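Cladgate Parcel Services
Curkgate Depot, Weighing and Induction Area
Workstation Inspection Checklist with Comments
Form 478, February
Station: 4
Inspected by: Aivar Kairys
Reviewed by: Lauri Lehtinen

Purpose

This checklist records the condition of the parcel weighing station and of the soft parcels handled there. It is completed once a month for each station and kept on the depot file until the following annual review. Items are marked Satisfactory, Needs Attention, or Not Inspected. Any item marked Needs Attention must carry a comment and a follow-up entry in Section 6.

Section 1. Soft parcels in plastic bags

1.1 Bags are free of tears and open seams before weighing. Satisfactory.
Comment: No tears were found in the bags checked during the inspection. Staff are reminded that wrinkles can hide a short split, particularly where the plastic has gathered into a fold. Smooth the surface by hand before deciding that a bag is sound.

1.2 Loose plastic is tucked in and does not hang over the tray. Needs Attention.
Comment: Bags that are too large for their contents continue to arrive from several senders. The spare material bunches up and, if it rests on the tabletop, takes part of the weight off the tray.

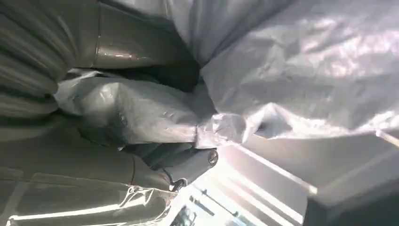
Item 1.2. Crumpled plastic with loose folded material and twisted tips.

1.3 Labels and sender marks are left uncovered. Satisfactory.
Comment: Where spare plastic is folded, fold it away from the label. Tape may be used to hold the fold. Tape must not be placed over a bar code.

1.4 Damaged bags are set aside and rebagged. Satisfactory.
Comment: Rebagging entries for the month were present in the log and were signed. The most recent entry is number 1486.

Section 2. Weighing scale

2.1 Scale stands flat and does not rock. Satisfactory.
Comment: Tested by pressing on each corner of the tray in turn. No movement was felt.

2.2 Tray is clean and seated correctly. Satisfactory.
Comment: Dust and scraps of tape collect between the raised ridges of the steel tray. Wipe along the ridges with a dry cloth. Water and spray cleaners are not to be used near the control panel.

2.3 Display returns to zero with nothing on the tray. Satisfactory.
Comment: Checked at 7:28 with the scale switched on and again at the end of the inspection. The scale should be allowed to complete its start-up before the first parcel is placed on it.

2.4 Keypad is undamaged and all keys respond. Satisfactory.
Comment: The panel is printed in Chinese. An English key guide is held in the station folder and should be returned there after use.

2.5 Check weight has been used and the result recorded. Needs Attention.
Comment: The check weight was used, but the result had been written on a loose slip and had not been copied into the log. The slip has now been attached to the correct page.

Section 3. Tabletop, crate and conveyor

3.1 Tabletop is clear of items not needed for weighing. Needs Attention.
Comment: Small items are not to be left at the join between the table and the conveyor, where they can be carried onto the belt. The crate is to stay at the left side of the table, with space kept between it and the tray.

3.2 Table surface is in fair condition. Satisfactory.
Comment: Slight wear only. No repair is requested.

3.3 Belt surface and side rails are clean and free of sharp edges. Satisfactory.
Comment: Both rails were checked by hand with the belt stopped and isolated. No burrs or loose fixings were found.

3.4 Floor next to the station is free of trip hazards. Satisfactory.
Comment: Carpet tiles were flat at the edges. Empty bags and tape cores must go into the waste bin at once.
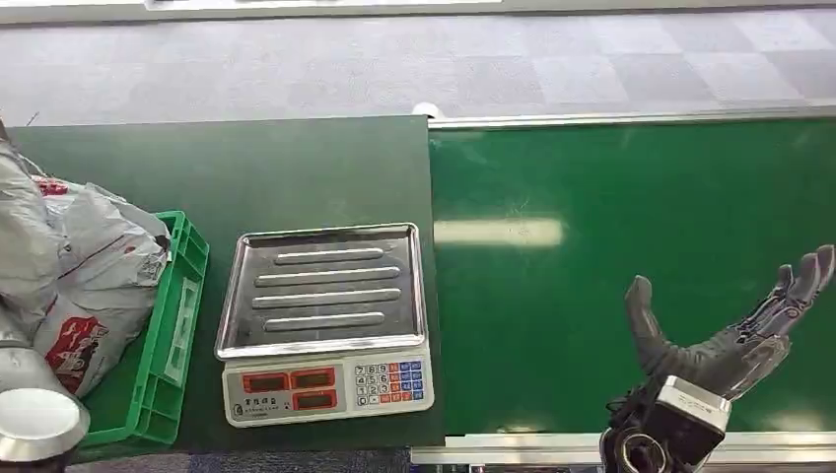

Lauri Lehtinen comments that Item 3.1 was also marked Needs Attention at the previous inspection, and asks that the required positions of the scale and the crate be marked on the table with tape before the next one. He further asks whether the crate could be moved to a stand at table height if the space proves too tight.

Response: Agreed. Position marks will be applied at Station 4 first. The request for a stand has been passed to Mivix, our equipment supplier, under reference 728.

Section 4. Placing parcels on the scale

4.1 Parcel is placed on the middle of the tray. Satisfactory.
Comment: Wide bags need extra care. A bag that touches the crate or lies against the table may give a false reading. Turn the bag or fold in its sides until the tray alone supports it.

4.2 Display and keypad can be reached and read during weighing. Needs Attention.
Comment: Large bags tend to spread toward the front of the scale. The bag should be drawn back so that the display is in full view before the weight is accepted.
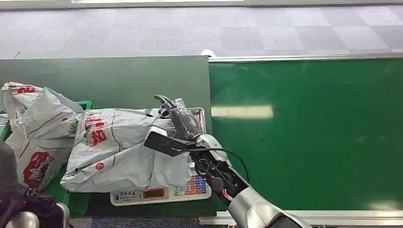 4.3 Nothing presses on the parcel when the weight is recorded. Satisfactory.
Comment: Wait for the figure to hold steady. If it keeps changing, lift the parcel off, let the display return to zero, and weigh again.

Section 5. Items not inspected

5.1 Conveyor emergency stop. Not Inspected.
Comment: Covered by the separate conveyor inspection.

Section 6. Follow-up

Item 1.2: Remind senders of the correct bag sizes. A. Kairys.
Item 2.5: Review the check weight procedure with both shifts. A. Kairys.
Item 3.1: Apply position marks to the table. L. Lehtinen.
Item 4.2: Add a line on display visibility to the station instructions. A. Kairys.

Station released for use, subject to the follow-up items listed.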